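From: Teodor Torvik
To: Rollanstead residents list
Date: 2021-11-17
Subject: Re: hostel reopening – what's left to do

Hi all, quick one, typing between shifts so excuse the mess.

> On the hostel: can someone tell me where we're up to? Last I
> heard the boiler was still out, the upstairs wing had no beds
> and we'd spent most of the grant. Also are we still doing
> welcome packs or did that get dropped? Happy to help but I
> can't tell from the thread what's been done.

Fair enough, the thread's a shambles. Where we're at, in no particular order.

1. Welcome packs. Not dropped. Towel, soap, wrapped toothbrush, bus timetable, the map with the colour key. Need people to fold maps, they're at my place in two boxes.
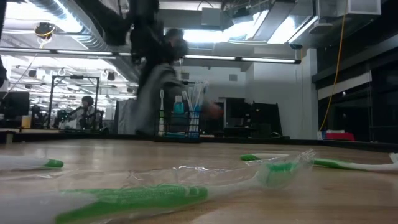

2. Boiler. Going. Tranex came out twice, second time with the right valve. Hot water upstairs takes ages to come through so we'll need a sign in the showers. Invoice was $1,514, which is more than the quote, and I've asked them why. No answer yet. Will chase.

3. Beds. 73 mattresses ordered, all here bar 8 that went to the wrong depot. Frames are the old ones, sanded and repainted. Two of them wobble. If you have M8 bolts in the shed, bring them, the long ones.

Someone asked about bunks in the end room. No – ceiling's too low on the window side, you'd crack your head.
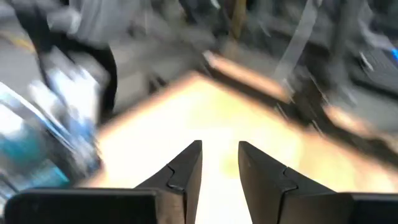 Same goes for the little room off the stairs, it stays as storage. I know it was a bedroom in the old days but there's no second way out and I'm not arguing with the fire inspector again.

4. Kitchen. Sæther fridge is staying, the seal's been replaced. Please stop putting it on the coldest setting, the milk freezes. Cupboards still need labels. We're short on decent knives and have 96 teaspoons for some reason, so no more teaspoons thanks.

5. Bookings. Spreadsheet is live, link went out last week. The Okivska choir want the whole upstairs in June, for the festival. I've pencilled them in, no deposit yet. Don't give thier nights away please. 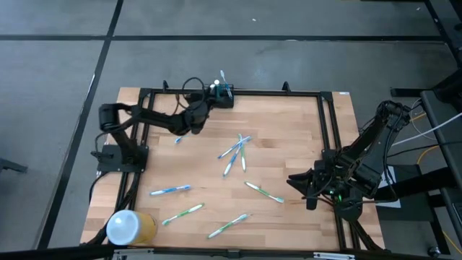
6. Bathrooms. Grout's done downstairs. Mirror over the second sink still to go up, and the lock on the end shower sticks, you have to lift the door a bit. Shelves and hooks I'll get to on my next day off.

7. Paint. Hallway is a better colour than I feared. One more coat by the back door where the bikes scrape it. Half a tin left, lid's not on properly, someone sort that out.

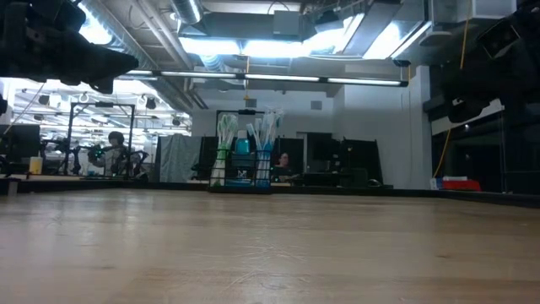 Toothbrushes and the blue bottle, in the wire rack.

So what I need by the end of the month – map folders, bolts, one person with a ute for the mattresses, and somebody who can write neatly for the cupboard labels. Reply to me and not to the whole list, the digest is long enough allready.

Key's with me till further notice.

Teodor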